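Drindel Round, who's in for December?

fellpudding
14 June 2025
Right, entries are open for the Drindel Round so starting the usual thread. 11 miles, same route as last time as far as I can tell, over Chiriac top and back down the valley road. 204 places. Went in a day last time so don't hang about.
I'm in. Knees permitting.

mudlark_bev
In! First go at this one. How bad is the climb realy? Everyone at club goes quiet when I ask.

steadyplod
Bad. Walk it. Everyone walks it apart from the front lot and they look awful at the top too.

fellpudding
Two climbs, second is the horrible one. Comes straight after the stile so you've got no run up. Descent is lovely if it's dry, grass all the way to the farm track.

gatepost77
Lovely?? Went down it on my backside. Proper studs or stay home.

steadyplod
Road shoes with a bit of grip got me round fine. People overdo the shoe thing.

gatepost77
You did it in the dry year mate.

steadyplod
Fair.

mudlark_bev
Ok studs then. What's the food like at the checkpoints? I need something every few miles or I go wobbly and cross.

fellpudding
One checkpoint only, at the Grotano turn. Water and squash. Everything else is at the finish. I'm down to help with the food table before I run so shout if there's anything you want. Trays and baskets are sorted.
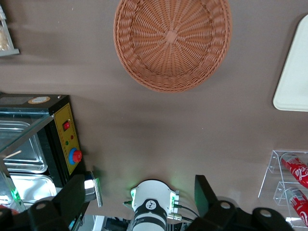
Basket and tray, both still empty.

Soup as well I think, waiting to hear. Bring your own mug, they stopped doing cups.

longwayround
Not being funny but one water stop on 11 miles is tight. There used to be one at the top as well. Why did that go?

fellpudding
Can't get a vehicle up there any more, gate's locked. Someone used to carry it up by hand and fair enough they don't want to.

longwayround
Then move the route. Bultico track goes nearly as high and you can drive it.

gatepost77
Please no. Bultico track is hardcore and puddles the whole way. Would kill the race. Carry a bottle, it's a fell race.

longwayround
It's a winter race with a lot of first timers in it. Only saying.

mudlark_bev
First timer here, happy to carry a bottle! Less happy about no food tbh. Are gels allowed or is that frowned on

steadyplod
Allowed. Take the wrappers home. Found 3 on the descent last time, all the same brand, you know who you are.
Chocolate's better anyway when it's cold. Gels go like glue.

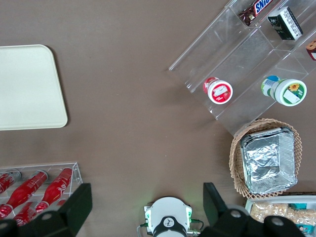

Snickers, top shelf. Correct place for it.

gatepost77
Tried one of those at mile 7 with no spit left. Chewed it till the finish. Never again.

mudlark_bev
Jelly babies then.

steadyplod
Can't go wrong.

fellpudding
Back to the boring stuff. Kit check is happening this time, they mean it. Full waterproofs, hat, gloves, map, compass, whistle. A phone doesn't count as a map. Somebody got turned away at the start last year and made a right fuss.

longwayround
Does the jacket need taped seams? Rules just say "waterproof" and mine's old.

fellpudding
Taped seams yes, it's further down the page under the parking bit. Daft place to put it. 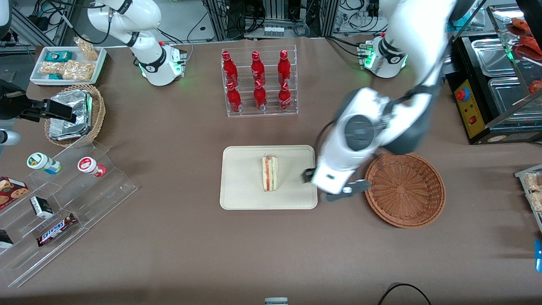 Parking while I'm on it. NOT the pub. Field opposite the hall, cash in the bucket, and get there early becuase the bottom end turns to soup and you'll need a push. Share lifts if you can. I've got two seats going from the Drindel side.

mudlark_bev
Can I have one of those seats please? Will bring jelly babies.

fellpudding
Done. Mucky shoes in a bag on the way home.

gatepost77
What's the cutoff, has it changed? Page says three hours in one place and not in another.

fellpudding
Three hours. Asked them. Over 7 miles an hour wins it most years so the rest of us have ages.

longwayround
Still think there should be a second water stop. I'll email them.

steadyplod
Do. Can't hurt. Not Bultico though.

longwayround
Not promising.

mudlark_bev
Entered! Number to follow. Feel a bit sick.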